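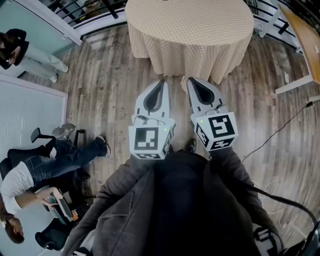 Squeaks in a nailed-down floor usually come from one of two interfaces: plank to subfloor, or subfloor to joist. I am trying to work out which one I have before I put any fasteners in. The floor is wooden plank over a plywood subfloor on dimensional joists, with an unconditioned crawl space below. The noisy part is the area by the round table, on the side where people stand up and shift their weight. Walking across it at a normal pace produces almost nothing. Standing in place and rocking from heel to toe produces a short, dry chirp each time the load comes off. It is worse in the heating season and close to silent by September. The joists span more than 15 feet with no bridging that I could find from below. Pin meter readings, species correction applied: six percent in the planks, 13 percent in the underside of the subfloor. What would you check next?

mortise_and_tenant (original poster)

Re: Squeak on unloading, plank over plywood

dry_rot_dan wrote:

Noise on unloading points to the plank riding up and down on its nail. The nail shank is tight in the subfloor and loose in the plank tongue. When you step on it the plank goes down quietly, and when you step off it rubs on the way back up. Subfloor-to-joist noise is generally lower in pitch, and you can often feel it with a hand on the joist while somebody walks above.

Did you do the hand test?

Re: Squeak on unloading, plank over plywood

mortise_and_tenant wrote:

Partly. I had someone walk the area while I was below with a light. I could not feel a knock in either joist. There is one spot where the subfloor visibly moves relative to the top of the joist, but it does not line up with the chirp. It is closer to the wall.

Re: Squeak on unloading, plank over plywood

kerfline wrote:

Those readings explain most of it. You have a dry top and a damp bottom. The planks have shrunk across their width, the tongues are no longer snug in the grooves, and every plank is now free to move by itself. The subfloor under them is sitting at a moisture content it should not be at in winter. Fix the crawl space first. Ground cover, taped seams, run it up the piers. Then get some humidity into the room and wait one full season before touching the floor.

Screwing down a floor at its driest point locks the gaps in. I have seen planks split along the screw line the next summer.

Re: Squeak on unloading, plank over plywood

dry_rot_dan wrote:

I don't agree with the waiting. The ground cover, yes, do it regardless. But a nail that has worn its hole oversize will stay oversize when the plank swells. It goes quiet in summer for a while and the hole keeps wearing. Each winter is a bit louder than the one before. A trim-head screw through the plank at the noisy spot does not stop the plank from swelling sideways if there is one screw across the width. Splitting happens when people put a screw near each edge of the same plank.

Pilot hole, full depth of the plank. That part is not optional in anything hard.

Re: Squeak on unloading, plank over plywood

kerfline wrote:

One screw in the center of the width, fine. That isn't what most people do when they are chasing a noise on their knees. They put one in, the noise moves over, and they put in another. By the end of the afternoon the floor looks like a pegboard.

I would also question a pin reading taken through the bottom of plywood. Glue lines can push the number up. Take it at a couple of depths and write down both.

Re: Squeak on unloading, plank over plywood

Branislav Gajdoš wrote:

I install and repair floors in Flandik. Kerfline is right about glue lines, but the difference here is too large to be glue alone. I would believe the direction and distrust the exact value.

Before choosing a repair, do this from above. Put a piece of scrap carpet on the floor and stand on it so the shoe makes no sound of its own. Have a second person press down hard with a palm on the neighboring plank while you rock. If the chirp stops, the two edges are rubbing and you don't have a nail problem. Dry lubricant in the joint is enough for that. If it continues, move the palm to the plank you are standing on, but close to its end joint. If it stops then, the end is unsupported or was never nailed. Long planks with few nails do this a lot.

For a repair from below, do not use construction adhesive as a filler in a gap you cannot clean. It grips the dust.

Re: Squeak on unloading, plank over plywood

subfloor_sally wrote:

Second the palm test. I would add a stethoscope if you can borrow one, or a length of plastic tubing held to the ear. Sound travels along a plank very well and the place you hear it is often a joist bay away from where it starts.

For the joist span: is there deflection you can see? At that length with no bridging, adjacent joists are not sharing load. Solid blocking at midspan would stiffen things and may quiet the spot near the wall too. Cut the blocks tight and fasten them through the joist faces.

Re: Squeak on unloading, plank over plywood

mortise_and_tenant wrote:

Results from this evening. Palm on the neighboring plank made no difference. Palm on the same plank near the end joint reduced the noise but did not remove it. I repeated it on the next plank over and got the same outcome. With tubing, the loudest point was between the joists, not over one.

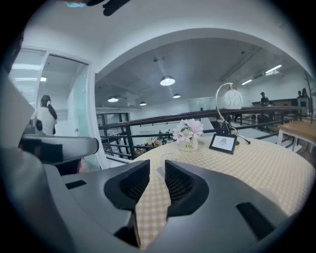
Second one, same place as the first.

I read this as plank-to-subfloor movement in the middle of the bay, with the end joint contributing. That would put me on Dan's side for the cause. I am still inclined to do the crawl space before anything else.

Also looked at the Tutance kit, the one with the scored screws that snap off below the surface. Has anyone used it on prefinished plank? The description talks mostly about carpet.

Re: Squeak on unloading, plank over plywood

dry_rot_dan wrote:

Used it. It works if you hit a joist, and your noise is between joists, so it is the wrong tool. The screw needs something thicker than plywood to pull against before it will snap cleanly. In plywood alone it tends to strip or leave a stub.

From below, mid-bay: short pan-head screws with a washer, driven up through the subfloor and into the plank. Clearance hole through the plywood, smaller pilot into the plank. Tape on the bit as a depth stop. Have someone stand on the plank while you tighten so the gap is already closed. No holes in the face of the floor and you can back them out later if Kerfline turns out to be right about summer.

Re: Squeak on unloading, plank over plywood

kerfline wrote:

I can live with that, as long as the clearance hole is generous enough for the plank to move sideways around the screw. That is the detail that gets skipped.

Measure the actual thickness of both layers first. There is usually a heat register or a pipe hole where you can see the section. Do not go by nominal.

Re: Squeak on unloading, plank over plywood

thermal_bridget wrote:

On the humidity side, I run a Reluvstead console unit in a room with a similar floor. It holds the room steady, but the built-in readout is optimistic compared with a separate hygrometer on the other wall. Set it by the separate one. Watch the windows as well. If you see condensation at the bottom of the glass in the morning, back it off – a wet sill is a worse problem than a noisy plank.

Re: Squeak on unloading, plank over plywood

Branislav Gajdoš wrote:

Agree with screws from below. Start with three, one per noisy plank, and then live with it for a week before adding more. Snug only. If you overtighten, the screw strips its thread in the plank and you have made a second loose fastener beside the first.

Leave the end joint until last. It may go quiet when the middle of the plank is held.

Re: Squeak on unloading, plank over plywood

mortise_and_tenant wrote:

Plan, then: ground cover this month, thickness measured at the register, screws from below with oversize clearance holes, blocking at midspan after that. I'll take moisture readings again at the same points and post them with the depths noted.

Sally, for the blocks, would you stagger them for nailing access or keep them in line and toe-screw one side?

Re: Squeak on unloading, plank over plywood

subfloor_sally wrote:

Stagger. You lose very little stiffness and you can drive every fastener straight. Check for wiring before you start cutting, it always runs through the bay you want.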